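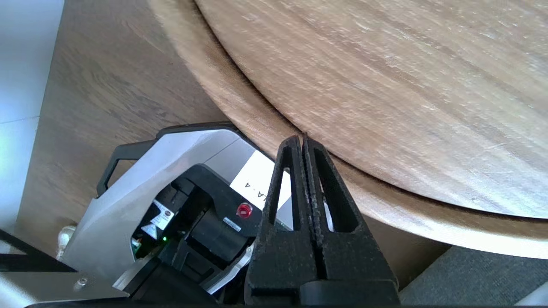 ## Skusell open day, September 2023

We drove over from Nevudo, 90 minutes with one wrong turn, and still got there before the coffee was ready! Skusell make furniture in an old dairy outside Pornatar, and they let 19 of us wander round the sawing hall in enormous ear defenders. The smell of fresh oak is lovely (my coat still has it). I asked far too many questions about glue. 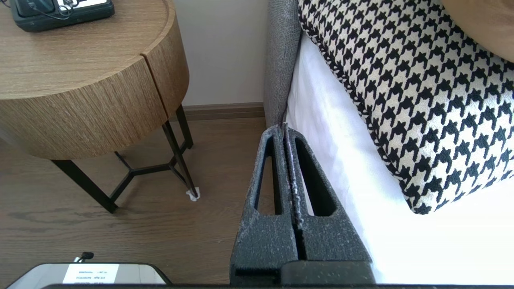

## Upstairs and the shop

Beds first - I could have had a nap - then tables and bits for the kitchen. Prices are steep, though the seconds shelf by the till is worth a rummage. I came away with 5 coasters and a tin of wax. Lunch was bean soup at Alarcón across the road, eight of us squashed round one table.
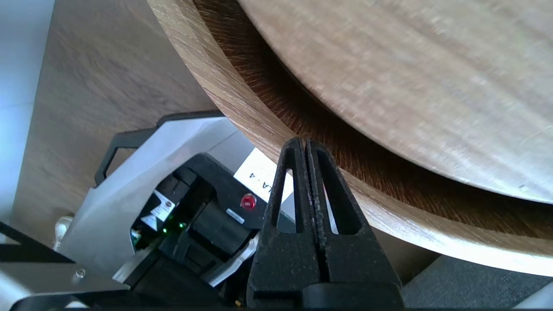 *Round wood with a curved rim, and lots of grain.*

Parking is free but fills up early.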